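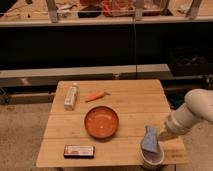 Hestena publishes good practice guide for tabletop robot arms

March 17, 2023

Hestena has published a good practice guide for single-arm robots handling small household objects on a table. It was drafted with Pronorstead and Justeck and applies to test and training cells used by trained staff.

The guide has 5 sections: risk assessment, cell layout, speed limits, object sets and record keeping. Each cell must have a written object list, checked before every session. Soft items such as cloths are assessed separately from rigid ones. The stop control must be within reach of the operator, and no one may place or remove objects while the arm is powered to move. Records are to be kept for 2 years.

"Most sites already do part of this, but they write it down differently," said Leanne Bainbridge, technical lead at Hestena. "The guide gives them one format."

The guide does not replace the machine supplier's instructions. Comments may be sent to Roland Kershaw at Hestena until the end of May.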